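Ondasis engage l'achat de deux cellules robotisées pour son laboratoire d'Ayala

Le budget voté en mai couvre les bras, les pinces parallèles, les socles et 18 mois de maintenance. Le poste de référence est modélisé en simulation avant toute commande ferme. 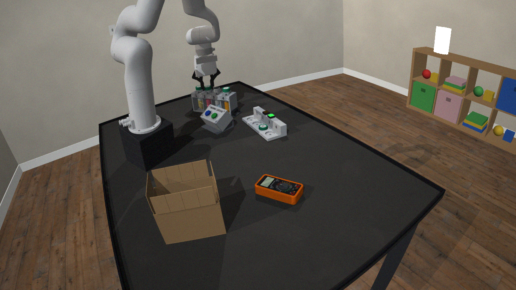
Calendrier et critères

La manipulation d'un portoir à quatre flacons sert de tâche de qualification. Seuil d'acceptation : 2000 cycles par cellule. L'offre de Nurkus est à l'étude.

Contact : Socorro Villca, service achats, Ondasis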